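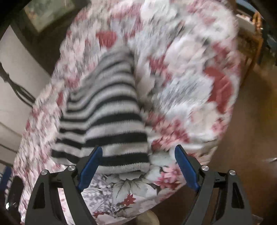 Public assembly safety checklist
Event: Sunday rally and march, Guimarães, against the draft conscription bill
Date: Sun 31 July
Checked by: Joana Falcão
Copy to: Afonso Gouveia, Svend Bergmann

1. Route walked from start to finish - OK
Loose paving near the second crossing. Coned off.

2. Road closures in place - OK
Police moved the north barrier back one block.

3. Emergency lane clear - NOT OK at first check
Two delivery vans parked in it. Drivers called, lane clear at second check.

4. Stage and steps - OK
Handrail on left side tightened. Weight limit sign posted.

5. Sound system and cables - OK
Cable covers missing behind the stage - Ilídio Meireles to bring more.

6. First aid points - 3 planned, 3 staffed
The one by the fountain needs a bigger sign.

7. Drinking water - PARTLY
400 bottles delivered. Second load still on the road.

8. Marshals briefed - OK
Briefing led by Dilek Altıntaş. Late arrivals to report to her before taking a post.

9. Separate area for counter-protest - OK
Double barrier, gap kept free for police.

10. Exits marked - OK
East exit is narrow. Do not send the main crowd that way.

Open items: 5, 7. Recheck before gates open.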